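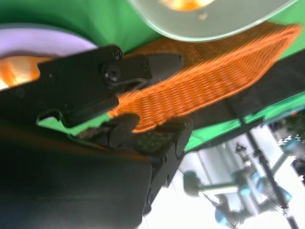 August 2020 — graft holding solution, bench notes

Follow-up to the February entry. Question is still the same one: does it matter much what the follicles sit in while they wait, and how long is too long. Harvey wants an answer he can give the clinic people at Patrício. I don't think we have one yet but we are closer.

Setup. Donated scalp strips, trimmed under the scope by Orvokki and me into one- and two-hair units. Anything with a cut bulb or stripped sheath went in the discard dish and was not used. Half the units went into chilled saline, half into the Vakport buffer. Both kept in the small fridge, lids on, dishes swapped between shelves so neither liquid always got the cold spot at the back. Padmavathi did the labeling so that whoever was scoring didn't know which dish was which.

Total units scored across both liquids and all time points: 3,891. That is after throwing out one full tray, see below.

Scoring. Same scale as before. We look at the shaft length after culture, whether the bulb still has a clean outline, and whether the dermal papilla has pulled away. Elongation is measured from the cut end of the sheath, not from the tip of the hair. Frida asked about this and I found that the old sheet doesn't say, so some of the February numbers may have been taken the other way. I have written it on the front of the new sheet.
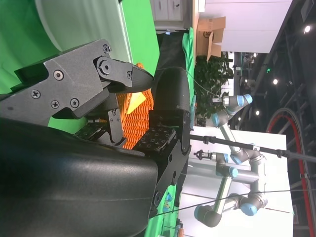
Short holds (two hours and under): no difference I would trust. Saline and buffer overlap completely. Scorers disagreed with each other more than the liquids did.

Longer holds: the buffer pulls ahead. At the 19 hour point, which nobody would use in a real session but which came from the overnight run, the saline units were soft and several bent when lifted with the forceps. The buffer units still handled like fresh ones. Growth followed the same pattern, though the spread was wide and one donor accounts for a good part of the gap. I took that donor out and reran it. The gap got smaller and did not go away.

Handling. This may matter more than the liquid. Orvokki's units did better than mine at every time point, in both dishes. She picks up by the fat below the bulb and never touches the bulb itself. I thought I did the same, but Frida watched me through the second eyepiece and says I squeeze high about one time in five when I get tired. Going to trim in shorter blocks from now on and change over with someone.

Drying is the other one. Units left on the blue pad while the dish was being filled went dull at the edges faster than I expected. From now on the dish is filled first and the units go straight in. Drop size on the pad also needs to be bigger.

The lost tray: tray 51. Fridge door was left open a crack after lunch and the logger shows the temperature climbing for most of the afternoon. Scores were poor in both liquids. I have kept the sheets in the folder marked "not used" in case we want a warm-hold comparison later — it would have to be done again on purpose, with a proper control.

Things I am not sure of:

- Whether the buffer lot matters. We used a single lot throughout. Plindeo can send a second one but not quickly.
- Whether culture growth says anything useful about growth in a patient. Blažena raised this again and she is right to. A unit that grows in a dish has no blood supply to wait for and no scab to push through.
- Curly hair. All the donors here had straight or slightly wavy hair. The curved follicles are harder to trim clean, so the discard rate will be higher and we need to plan for more tissue.
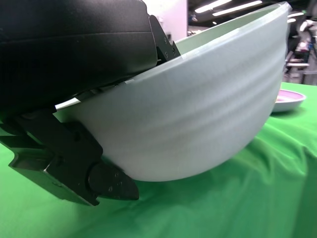 White bowl, turned on its side.

To do: second lot from Plindeo. Write up the pick-up technique as a one-page sheet with Orvokki. Ask Kirach whether the finer forceps come with a longer handle, the short ones make my thumb cramp. Recheck the February sheets for how length was measured and mark any that are unclear. Harvey to hold off telling Patrício anything about overnight storage until the second lot is done.

Print this entry | E-mail this entry

This site uses cookies to remember your settings. By continuing to browse you agree to their use. Accept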